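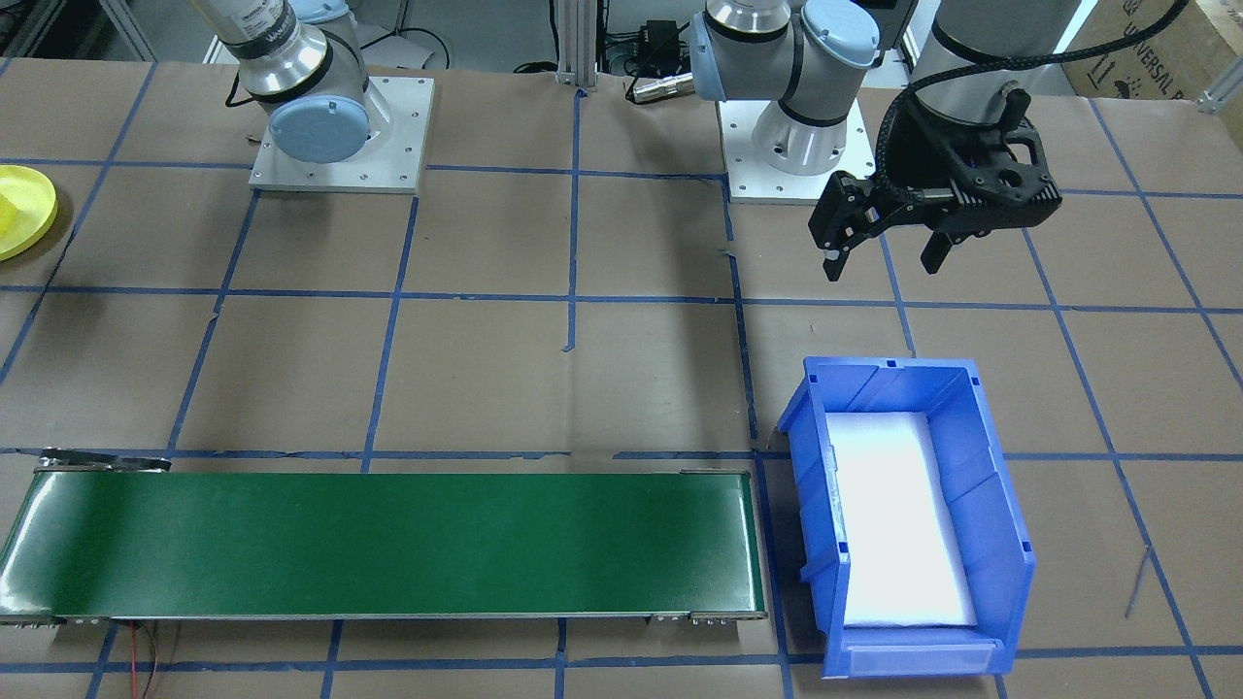 Raimonds Lepik wrote in after the last gallery to say kraft paper beats a vinyl mat every time, and that blue masking tape comes off it clean if you pull slow and low. Mostly agree. Pulled fast once – took a strip of paper along with it.

So, table coverings and marked-out tops. Short page this time, no time for more. Rest goes up when I get to the other folder.

Brown kraft paper, blue masking tape laid both ways so the top is split into squares. A little wrinkled, some smudges. Left the torn tail of tape hanging, will trim it next time the paper gets changed.

Notes for anyone doing thier own:

Paper first, tape second. Sounds obvious. Samuele did it the other way round and had to start over.

Roll we use is Mastow, 1000 mm wide. Tried the 600 from Nollska before that – too narrow, seam right where you work.

Long lines before short ones. Snap a chalk line or just measure from both ends, 200 mm between marks is plenty for a small top.

Creases: iron on low from the back, before it goes on the table. After is to late.

Smudges don't matter. Change the sheet when the tape starts lifting.

Uriel Cisternas is sending his bench tops next, Albers tape on gray board. Comments open till then.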